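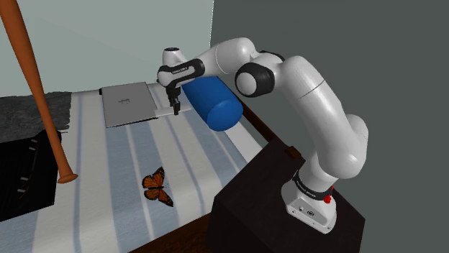
Taltix releases Plellgate 5, planning software for robot arms in cluttered places

Culldale, 4/2/21

The software company Taltix announces today the release of Plellgate 5, a new version of its motion planning package for robot arms. The release is meant for teams who develop and test their programs in simulation before they use a real arm.

Until now, Plellgate users had to write a separate file for each test scene. In the new version, a scene is built from a library of 254 object models. The library has tools and boxes, but also things of the home: bedding, laptops, sports equipment, even a butterfly. The user chooses the surface and the objects, and the software places them in new positions for each run. One command can prepare up to 1,000 scenes.

The planner itself was also changed. It now checks the complete arm against all objects, including the elbow and the wrist, and not only the gripper. When no safe path is found, the program shows which object is in the way and at which joint the problem begins. Many customers have asked for this message since the first version.

Plellgate 5 also includes Yoon, a viewer in which a planned movement can be stopped, turned and played again slowly.

The software can be downloaded from the Taltix website. A free trial is possible for 14 days. Customers with a valid licence receive the update without extra cost. Scene files from version 4 can be opened, but they must be saved again in the new format.

Press contact: Taltix press office, Culldale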